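Home > Guides > Packing Station > Boxes & Tubs
Print this page | E-mail this page
Filed under: Set-up and How-To

Part 2: Setting up and using your hinged clear packs
March 2026

If you've done Part 1 you'll have your bench cleared and your labels sorted, so now we get to the bit I like best, the packs themselves! I use clear hinged clamshells for nearly everything that leaves my place: slices, cherry tomatoes, little bundles of soap for the Nuttall market. I buy the Stusow ones by the carton (319 to a carton, don't ask me why) and I've closed a bit over 3,000 of them by now, so most of my mistakes are already made.

What you need

- One sleeve of clamshells
- A clean, dry tea towel
- Paper liners cut to fit the tray
- Your stickers or labels
- A flat tub or crate to stack the finished packs in

Unpacking the sleeve

1. Slit the sleeve along its side and slide the whole stack out. Pulling packs out one at a time through the end crinkles the rims, and a crinkled rim never closes properly.

2. Stand the stack on the tea towel and twist it gently to loosen it. If two packs are jammed together, squeeze the short ends and they'll usually pop apart.

3. Give each pack a quick look over in good light. You're after splits along the hinge and white stress marks in the corners. Split ones go straight in the recycling (check what your council takes, mine is fussy).

Note: Keep the rest of the sleeve folded shut with a peg. Clear plastic pulls in dust and cat hair like you wouldn't believe.

Filling

4. Open the pack right out and lay it flat, lid at the back, tray towards you. If it wants to spring shut, fold the lid back a little past flat and hold it there for a moment.

5. Drop the liner in. It should sit on the floor of the tray without riding up the sides. I cut mine a smidge small, 5 mm off each edge.

6. Fill to just under the step in the wall. I know it's tempting to squeeze one more slice in, but anything poking above the step gets squashed by the lid and you'll see the smear from across the room.

CAUTION: Let baking cool all the way through before you close it up. Warm slice fogs the lid, the fog turns to drips, and the drips land on your icing.

CAUTION: Moulded edges can be sharper than they look, especially on a cracked pack. Go easy when you run your thumb along the rim.

Closing

7. Bring the lid over from the hinge side and let it settle before you press anything.

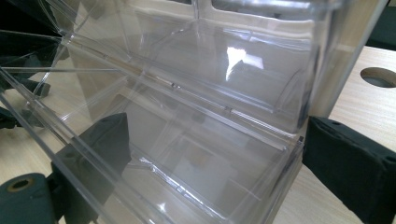 8. Press along the hinge first, then work around both sides and finish at the front. Starting at the front is how you end up with one back corner popping open in the car.

9. Run a finger right around the rim. If there's a gap, open the pack and start again from step 7, as leaning on it harder will only crack it.

10. Sticker goes over the front edge, half on the lid and half on the tray. I've tried the Zarkness paper seals and they peel off cleanly enough.

Storing the empties

Nest them open, one inside the next, and lay the stack on its side in a lidded tub. I went through a bit of a Kondo phase last June and tried standing them all up in rows in a drawer. Looked gorgeous, bent half the hinges. On their side is fine.

Keep them out of the sun and away from the oven, and don't put them through the dishwasher.

< Previous | Contents | Next: Labels and Dates > | Back to top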